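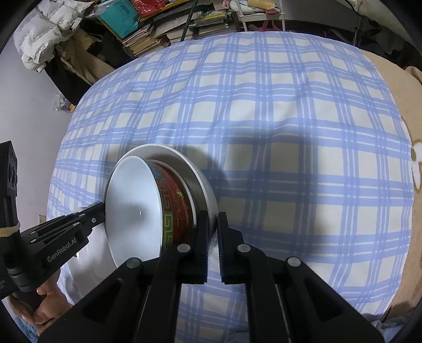
Slide 1. Do you need a system for bowls?

Start without the usual thank-yous, they've had the welcome already. Ask who has bought a storage product in the last year and regretted it. Wait for the hands. Put mine up.

Say who I am: Edileuza Mendonça, 23 years of sorting out other people's homes, mostly small flats, mostly people on the move. Not selling anything tonight.

Point at the stack. Plain white bowl, red one with the Greek key band and the gold flowers, bigger white piece at the back. Three pieces that don't all match, and they nest. According to most of the advice you'll read, this can't be done without dividers.

Then the bedsheet. I get told off for this one. The books say clear a table first. Half the people I work for haven't got a clear table, so the bed or the floor it is. A sheet under the crockery is fine by me. Puffer jacket hanging up at the back, books and magazines piled on the floor. That's an ordinary room in use and I'd work in it happily.

Slide 2. The "one in, one out" rule

I don't believe in it. Read out the line from the Rastico leaflet (it's in my folder, green tab) and let them laugh or not.

My trouble with it: a bowl isn't equal to a bowl. If you get rid of the cereal bowl you use daily to make room for a serving dish, you have kept the rule and made breakfast harder. Tell the Vieira flat story, short version. Leave out the landlord.

Slide 3. What I counted

Went through the cupboards of one household in October, with permission. 131 pieces of crockery. They used 23 of them in a fortnight. People gasp at that number and I'd like them not to. It was a fortnight. No birthdays, no visitors. I wouldn't throw out a single plate on the strength of it and I'm suspicious of anybody who would.

If someone asks about the "100 things" challenge, say I tried it and gave up after 2 weeks. Don't get dragged into it.

Slide 4. Stacking, what I'd stand by

Biggest outside, smallest inside, if the shapes let you. If they wobble, stop and make two stacks.

Painted or gilded pieces: a sheet of kitchen paper between them. I can't prove this saves the gold. It costs next to nothing and I do it anyway.

Packing for a move, plates go on edge. I was taught this on my first job and have repeated it ever since. Have I tested it against laying them flat? No. Admit that. Ask if anyone in the room has.

Felt pads cut to size, the Rokavus sort: nice to handle, dear for what they are. A tea towel does most of it.

Slide 5. Labels

Clirik labels on the screen. Ask who would label a bowl cupboard. You open the door and there are the bowls. Labels earn their keep on closed boxes and in the freezer. Move on quickly, I ramble here.

Slide 6. Before you buy anything

Take out what's in the cupboard. Nest what nests. Put it back and live with it until the end of the month. If it still annoys you, measure the shelf, then go shopping. Measure the depth as well, people forget the depth.

Questions. Microphone goes to the back rows first this time. Handouts are on the chair by the door, and the next talk is 21st June, same hall, on airing cupboards.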